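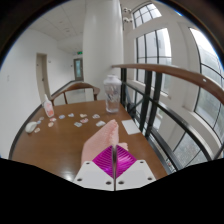
Grultden Opens Its Table-Clearing Season, Cloth in Hand

TOLURA, February: Grultden, the home goods shop that has spent 14 years selling people things to put on tables, today announced a program to help them take those things off again.

The Clear Table Month asks households in Tolura to pick one table and wipe the whole of it once a day. The whole of it is the hard part. A survey of 400 Grultden customers found that most wipe around whatever happens to be standing there, and that the bottle in the far corner can go a very long time without being lifted. Several people who answered could not say what was in theirs.

"We sell a fine table and then we never see it again," the company said in a statement. "It goes home and disappears under a water bottle, a squeeze bottle, a sheet of paper and a cloth somebody meant to use. We would like our customers to meet their tables."

The brown wooden table at the Grultden shop on the upper floor, next to the metal railing, will serve as the demonstration table all month. It is a working table and looks like one. A soft pink cloth lives on it, as do a clear bottle with a pale lid and a white squeeze bottle with a pointed nozzle, parked at opposite far corners like relatives who no longer speak. Shoppers may try the daily wipe on it themselves and will not be paid.

The method has 3 steps. Move everything to one end. Wipe the bare end with a damp cloth, along the grain, then dry it. Move everything back the other way and do the rest. Grultden tested a version with 39 steps and reports that staff stopped reading at the fifth.

Anything still on the table at the end of the month is to be given a proper home. The company suggests the kitchen for drinks, a shelf for bottles with nozzles, and a drawer for paper. It takes no position on cloths, which in its experience go where they like.

Customers who bring a cloth to the shop before closing, at 6 p.m., can swap it for a new one from the Grundora range. Old cloths should be washed first. This line was added after last year.

Cui, the cafe downstairs, is taking part with its own tables and will offer a free refill to anyone who wipes up after themselves. The cafe has asked us to make clear that this means the table and does not cover the floor, the window or other people's tables.

Sign-up is free at the counter in the Tolura shop. Forms are one page long. Please fill them in there, as forms taken home tend to end up on the table.

About Grultden
Grultden sells tables, chairs, shelves and household cloths from its shop in Tolura. It has a returns policy and is proud of it.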